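Mirine Publishes Hand-Guided Teaching Results, Including the Ones That Didn't Work

For release: July

Mirine, the tabletop robotics group at Tendov, has published results from its first trial of teaching two-armed robots by remote control. The group says the figures should cool some of the claims now being made for the method.

The pitch is familiar to anyone who has sat through a trade show. An operator drives the arms through a job a few times, the recordings go into a training run, and the robot carries on alone. Mirine set out to check how much of that holds up when the job involves soft things: blocks of foam, folded cloth and small household objects on a stone-look bench.

Operators recorded 369 demonstrations over the trial. Of those, 118 were thrown out before training.
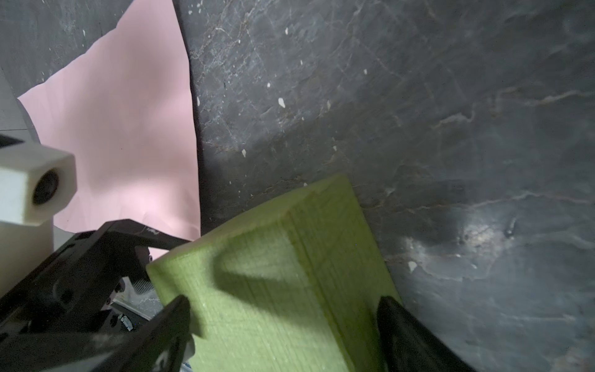 Foam was chosen for being awkward. It gives under the fingers, so an operator working from a screen gets very little warning that the grip is too hard or sitting too far to one side. Most of the discarded recordings were marked down for hesitation, regrasping or one arm waiting on the other. A person watching would call many of them fine. A model trained on them learns the hesitation too.

"We keep hearing that anybody can teach one of these in an afternoon," said Smaranda Mocanu, who led the trial. "Our people practised for 10 hours each before we kept a single recording, and we still binned nearly a third of the work. I'd like to see that number on the brochures."

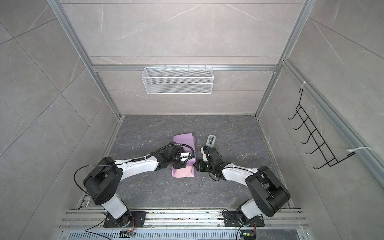

Two-armed jobs were the hardest to teach. Each operator has to steer both grippers at once, and small differences in timing between left and right add up over a long sequence. Mirine used the Cuser control software for all sessions and made no changes to it during the trial, so the results can't be put down to tinkering along the way.

After training, the robot was given 200 unassisted attempts at tasks it had been shown. Mirine is not publishing a single success rate. Results moved too much with the colour of the objects, the lighting and the starting position for one figure to mean anything – a point the group would like other labs to consider before printing theirs.

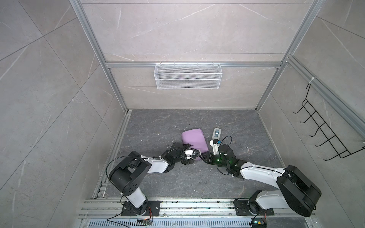 Mocanu was also cautious about adding more demonstrations as a cure. "More of the same recordings gets you more of the same habits," she said. "It may well help. We haven't shown that it does, and I'm not going to say so in a press release."

The next round will be run with Pîrvu, which will supply operators who had no part in the first trial. They will work from the same written instructions. The discarded recordings will be released alongside the good ones, with the reason each was rejected.

Media enquiries: Mirine press desk, Tendov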